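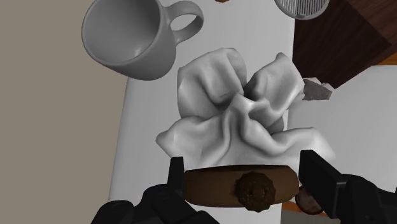 Reading time: 2 minutes

Bititz is a method for training robot arms to pick up objects in cluttered household settings using only simulated scenes. It was developed by Wiroj Saengthong and Montri Chaimongkol and is named in their report as a "clutter-first" approach. The program drops everyday items in random heaps on whatever flat surface a virtual room offers, then has a two-fingered gripper try to take hold of one of them.

Its authors claim that a controller trained this way learns to deal with neighbouring objects without being told what they are. The claim rests on a test set of 200 simulated rooms. Critics have pointed out that the rooms and the training scenes come from the same generator, so a good score may show little more than familiarity with its habits.
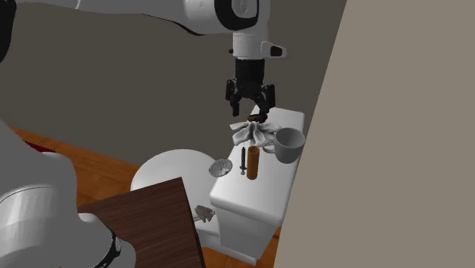 Placement is one such habit. Items are put down with no regard for where people keep them, so that a mug and a strainer can share the lid of a toilet tank with a syringe. Saengthong defends this as a way to stop the controller from guessing by room. It is a fair argument, but the report includes no comparison with sensibly arranged rooms, and the benefit is assumed.

Cloth is a second weak point. A crumpled cloth in a simulator is often much stiffer than a real one, and the report does not say how its fabric was modelled. Grasps are scored as successes if the object stays between the fingers for 3 seconds, a generous standard that ignores anything knocked over along the way.

Two outside groups, at Brimley and Barnstead, have tried to repeat the result. Brimley got similar scores with the original settings and much lower ones after changing the friction values. Barnstead could not finish its trial with the files supplied. A trial on a physical arm, planned at the Intarasuk laboratory, has not been reported.

Contact the editors | Copyright and reuse | Back to top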